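# À propos de Dollness

Dollness conçoit des postes de tri et de prise d'objets pour les ateliers de conditionnement alimentaire.

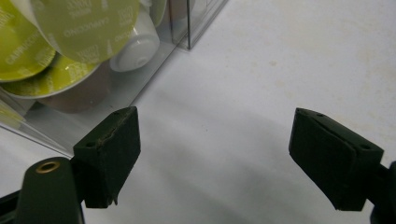
*Capsules de cappuccino dans un bac transparent, doigts de préhension ouverts.*

## Notre métier

Nous travaillons pour des conditionneurs, des torréfacteurs et des préparateurs de commandes qui manipulent de petits objets légers, souvent en vrac. Une capsule de café paraît simple à saisir. Elle est ronde, elle glisse, elle se présente par le couvercle ou par le fond, et elle s'écrase si la pince serre trop fort. Nos équipes règlent les doigts, la force de serrage et les trajectoires pour chaque format.

L'atelier se trouve à Kamimmont. Les essais y sont faits sur table avant toute installation chez un client.

## L'incident de Groserwood

En août, un de nos postes installés sur la ligne Groserwood s'est refermé sans ordre de prise. La pince était à l'arrêt et un opérateur dégageait à la main une capsule coincée au bord d'un bac. Il a eu deux doigts pincés. La blessure était légère et il a repris son poste le lendemain, mais un poste à l'arrêt ne doit pas bouger.

Nous avons arrêté la ligne le jour même et demandé aux autres clients équipés du même modèle de ne plus intervenir dans la zone de prise sans couper l'alimentation.

L'analyse a duré 5 semaines. Le défaut venait de la version 207 du logiciel de commande. Après une perte de communication, le contrôleur gardait en mémoire la dernière consigne de fermeture et l'exécutait à la reconnexion. L'état « arrêt » affiché à l'écran ne coupait pas l'énergie du moteur. Nous connaissions le premier point, signalé lors d'essais internes et classé comme mineur. C'était une erreur de notre part.

## Ce qui a changé

- Toute consigne en attente est effacée en cas de perte de communication.
- La reprise demande un réarmement manuel, hors de la zone de prise.
- L'ouverture du carter coupe l'alimentation du moteur par un circuit câblé, indépendant du logiciel.
- Un signalement touchant à un mouvement non commandé ne peut plus être classé comme mineur.

La nouvelle version a passé 4000 cycles avec coupures provoquées avant d'être livrée. Le cabinet Echevarría, qui n'avait pas participé à la conception, a relu l'analyse de risques et demandé 2 corrections dans la notice. Elles ont été faites. Tous les postes concernés ont été mis à jour sur place, à nos frais.

## Usure des doigts

Le contrôle des postes rappelés a aussi fait apparaître des bords de doigts ébréchés sur plusieurs machines. Ce n'est pas la cause de l'accident. Un bord abîmé peut toutefois marquer un couvercle ou laisser un éclat dans un bac, et la notice prévoit désormais un contrôle visuel à chaque prise de poste. Les doigts se remplacent par paire.

## Signaler un problème

Les clients peuvent joindre l'atelier de Kamimmont de 7 h à 18 h. Pour tout mouvement inattendu, même sans blessure ni casse, coupez l'alimentation, laissez le poste en l'état et notez la version du logiciel indiquée sur l'écran d'accueil. Le rapport d'analyse de l'incident est envoyé sur demande.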